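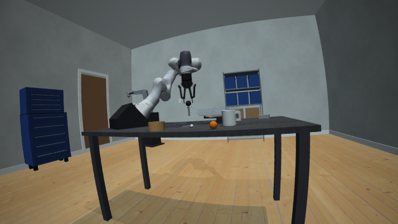 Robot arm on a dark table, computer rendering

Steltley Tenant Law Circle
Minutes of the spring meeting, 24 Apr 2022
Held in the upstairs room, Riltum Street

1. Welcome and last minutes
The chair opened the meeting and thanked everyone for giving up a Sunday afternoon, especially those who came over from Gruvden on the replacement bus. The October minutes were read and accepted with one correction: the item on late fees should say "written lease" and not "written notice." Apologies to the member who caught that, and who had been waiting all winter to tell us.

2. Security deposit leaflet
We spent the longest stretch of the afternoon on this, and it was a good, friendly discussion, if a bit roundabout. The present leaflet runs to eight pages and most people who pick it up want one thing, a letter they can copy out and send to the landlord. It was agreed to move the sample letter to the front page and put the part about wear and tear after it. Several members felt the word "forfeit" ought to go. Others liked it, as it is the word renters will meet in their leases, so it stays, with a plain explanation next to it. 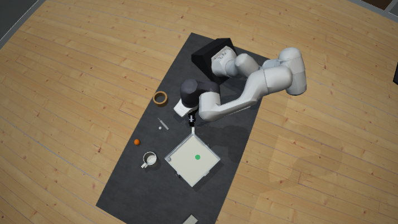 Maureen Haldcroft
Recording Secretary

A member asked whether the leaflet should tell people to photograph every room on move-out day. Yes, and on move-in day too — we have all heard from somebody who had only the one set. The new draft will say so in bold.

Print run: 1,000 copies, same paper as before. Carried, with one abstention.

3. Small claims evening
The evening in Orellana Hall was warmly received and we would like to do another. The room holds 50 and people were standing by the door, so booking ahead was suggested. There was some back and forth over whether speakers should take questions about a person's own case. It was settled that they may explain how filing and service work, and what to bring on the day, but anything beyond that goes to the Gruvden advice desk, where there is time to read the papers properly.

4. Repairs and withheld rent
Held over. The member bringing this item had a cold and we did not want to do it badly without her notes.

5. Any other business
The lost umbrella is still in the cupboard. The kettle is to be replaced before the next meeting — four people offered to bring one, so please talk to each other first.

Actions
Redraft of leaflet to be sent around for comments.
Hall dates to be requested.
Repairs item to go first on the next agenda.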